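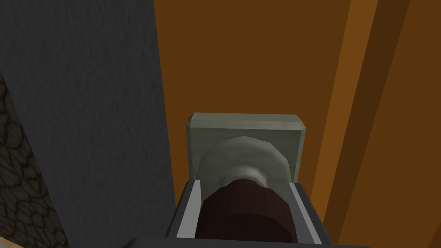 Gripper holding a dark reddish-brown cylindrical object. Computer-rendered view.

Ritulham Record Office
1/ The Record Office receives more enquiries in April than in any other month about papers found during house moves and clear-outs. The following thread sets out our general guidance on keeping family papers at home. It replaces the leaflet "Your Papers and You", now out of print.

2/ By "papers" we mean letters, certificates, diaries, account books, school reports, rent books, postcards, maps and loose photographs. Film reels and sound tapes need separate advice and will be dealt with in a later thread.

3/ Before sorting anything, leave the papers in the order in which you found them. A bundle tied by a grandparent often tells us who wrote to whom, and when. Once the bundle has been mixed with others, that knowledge is very hard to get back.

4/ Write a short note for each box, drawer or suitcase: where it was found, who last lived there, and any names you already know. Use pencil. Put the note in the box.

5/ Wash and dry your hands. Cotton gloves are not advised for paper, whatever may be shown on television. They catch on torn edges and make it harder to feel how thin a sheet is. Clean gloves are still suitable for photographic prints and negatives.

6/ Clear a table, cover it with plain white paper, and keep drinks in another room. Visitors to our own search room are held to the same rule, as are the staff.

7/ Remove rubber bands, bulldog clips and plastic wallets that have gone sticky. Steel staples and pins may be taken out if they move freely. If a pin has rusted into the sheet, leave it where it is and ask us.

8/ Please do not use sticky tape of any kind, including tape sold as "archival" or "removable". Our conservator, Indrek Žukauskas, spent 11 working days last year taking old tape off a single set of farm accounts from Pluruvari.

9/ Torn sheets can be kept flat in a folded piece of plain paper with all the fragments together. The repair can wait for years if need be.

10/ Unfold letters only if they open without resistance. Paper that has been folded for a long time may split along the crease. A letter that will not open easily should stay folded until someone has looked at it.

11/ On envelopes: keep them. Postmarks and addresses date a letter when the writer has put only "Sunday" at the top, as a great many writers did. Slip the envelope behind the letter it belongs to.

12/ On stamps: we are often asked whether they may be cut off. The Record Office would prefer that they were not.

13/ Storage. The best place in most homes is a cupboard on an inside wall, on a middle shelf, in a room that is lived in. Lofts become too hot in summer and too cold in winter. Cellars and garages are usually damp.

14/ Keep boxes off the floor, away from radiators, and clear of any wall with water pipes in it. A burst pipe is the most common cause of damage reported to this office.
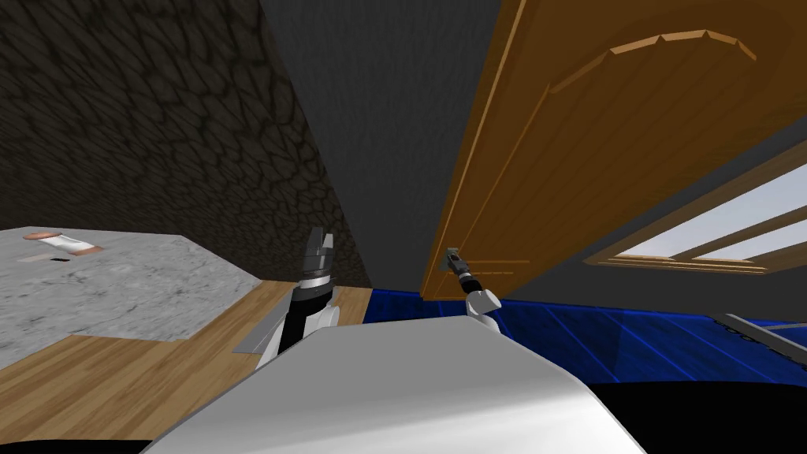

15/ As to damp, a small humidity gauge from a hardware shop is accurate enough for home use. If the reading stays above 65 per cent for more than a few weeks, the papers should be moved. Mould may follow, and it spreads quickly from one box to the next.

16/ Papers that already smell musty, or that show grey or green patches, should be put in a separate box and kept apart from the rest. Do not brush them indoors. Contact us before doing anything further.

17/ Wet papers. If there has been a leak, do not pull sheets apart and do not use a hairdryer. Lay single sheets on clean towels in a cool room with a fan running, pointed away from them. Thick books should be wrapped and frozen.

18/ An ordinary domestic freezer will do. Wrap each book loosely in greaseproof paper, place it spine down, and telephone us on the next working day.

19/ Boxes. Ordinary cardboard is acidic and will turn paper brown in time. Acid-free boxes are better, and the search room keeps a list of suppliers. If your budget is limited, spend it on the folders that touch the papers first, and on boxes second.

20/ Do not overfill. A box should close without pressing, and you should be able to lift it with ease. Half-empty boxes may be padded with crumpled acid-free tissue so that the contents do not slump and curl.

21/ Photographs. Write names on the folder, or very lightly in soft pencil on the back near the edge. Ballpoint pen shows through. Felt pen spreads.

22/ Albums with "magnetic" pages, sold widely in the seventies, are a particular concern. The adhesive hardens and the plastic sheet sticks to the print. Where prints lift freely, take them out and keep a record of the order. Where they do not, photograph the page as it stands.

23/ Copying. A modern telephone takes a perfectly good working copy in daylight. Turn off the flash, keep the sheet flat and hold the telephone level. Photograph the back as well, even when it seems blank.

24/ Give each file a plain name: surname, place, year if known, and a number. Keep one set at home and another with a relative in a different house. Copies are for reading and sharing. The originals should still be kept.

25/ Display. If you wish to frame a letter or certificate, frame a good copy. Ink fades in daylight, and the change cannot be reversed.

26/ What to keep. We are cautious about advising families to throw things away. Bank statements and utility bills from recent years are rarely of lasting interest. Household accounts of an earlier date often are. The Giraldo grocery books, much used by local schools, came to us in a bag marked for the tip.

27/ Private matters. Family papers sometimes contain medical details, adoption papers or letters about people still living. You are under no duty to share these. If you deposit them, they can be closed to readers for a set period. For personal health records our usual period is 74 years, and a longer one can be discussed.

28/ Giving and lending. Papers may come to the Record Office as a gift or as a deposit. A gift becomes our property. With a deposit, you remain the owner and may withdraw the papers on giving 8 weeks' notice in writing. The difference should be settled within the family before you visit.

29/ Please do not leave papers at the front desk outside opening hours, or post originals without speaking to us. We need to know what is arriving so that it can be kept apart until it has been checked for insects.

30/ We do not give valuations. An auction house can do so. Nor are we able to store papers on behalf of families who have not made either of the arrangements set out in post 28.

31/ Not everything offered can be taken. We collect for Ritulham and the surrounding parishes. Papers relating to other areas will be referred, with your consent, to the office concerned. Papers from the former Gorent brickworks are the one exception and are held here wherever the worker lived.

32/ Several readers have asked about the brickworks wage books. They are being listed at present and may not be ordered in the search room. The list will be placed in the catalogue one volume at a time as the work is finished.

33/ Enquiries about gifts and deposits should be addressed to Aivar Venckus, Collections Officer. Please include the number of boxes, the names of the families concerned and the earliest and latest dates you have seen. A photograph of the opened box is helpful.

34/ Enquiries about mould, water damage or insects should go to the conservation studio and be marked "urgent". These are read first each morning.

35/ Correction to post 18: the freezer advice applies to books and bound volumes only. Photographs, negatives and anything on glass should not be frozen. Keep them cool and contact the studio the same day.

36/ Large-print copies of this guidance may be collected from the search room. Replies to this thread are read during opening hours only.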